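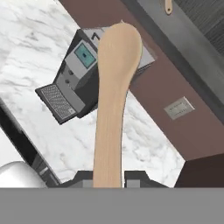 Dramton Winery Adds Second Press Line Ahead of Spring Bottling

February 2, 2024

Dramton, a small winery in the Cosomberg hills, has put a second press line into service at its lower cellar. The new line runs a closed pneumatic press and feeds 4 stainless tanks, each with its own cooling jacket. It was commissioned in late January, after a test run on water and a full check of the seals.

The winery farms 33 acres, most of it planted to Fortin, a white hybrid grown for its late budbreak. Until now all fruit went through one basket press, and white and red lots had to wait their turn on busy harvest days. Waiting fruit warms up and picks up color and tannin from the skins – a problem mainly for the whites. With two lines, the whites can be pressed within 4 hours of picking.

Dramton expects to bottle about 3,000 cases this spring. The first release will be a dry Fortin aged on its lees in steel, followed by a red blend from the Irlow block. The Irlow wine is still in barrel and will be racked once more before blending. Alcohol and acid levels will be printed on the back label of both wines.
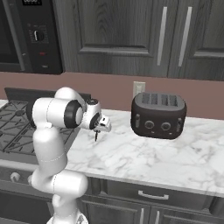
Countertop with a four-slot toaster.

The tasting room keeps its winter hours through the end of February. Cellar tours are suspended while floor drains near the old press are replaced, and will resume when the concrete has cured. Orders for the dry Fortin are being taken at the tasting room counter and by mail. Shipping is limited to in-state addresses for now – permits for neighboring states are pending.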